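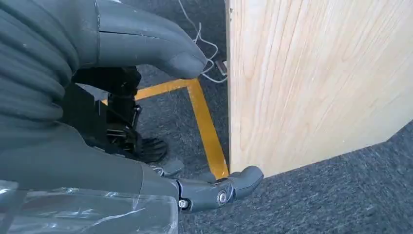 2023-08-14

This morning I sent the signed letter to Villalba, so it is done and I have a postdoc place from November. I still read the message from Yamila Montecinos two or three times before lunch, to be sure that I understood the start date correctly. My head was too full for writing, and in the picture there is a gray finger with a line running along its upper side and a few small white marks on it, and the tip is just above the floor, near a light wooden board. I thought of my own hand above the "send" button, which stayed there much longer than it should.

The work will be on peat and how it holds phosphorus after a field is flooded again. It is close to my thesis but the chemistry is harder, and I must learn the sequential extraction properly. Pilar Palma says I can practice with her old samples. She has 400 of them in the cold room and wants half of the shelf back, so we are both happy.

I had to tell Iestyn Gronow at Wirkbridge that I will not come. He was very kind on the phone. He asked if it was the salary, and I said no, it was the peat – and he laughed, but I was serious.

Before I go, chapter four must be finished. Uriel Retamal returned it with 909 comments in the margin. Many are commas. Some are not commas, and the one beside my second figure says only "why?", which I have looked at all afternoon. I think he means the two plots near the ditch, where the iron is too high. I will ask him.

Also to do: cancel the apartment, write to Lâm Chu about the auger I borrowed, find my birth certificate. I called my mother at eight. She wanted to know if it is cold in Villalba. I said I will buy a coat.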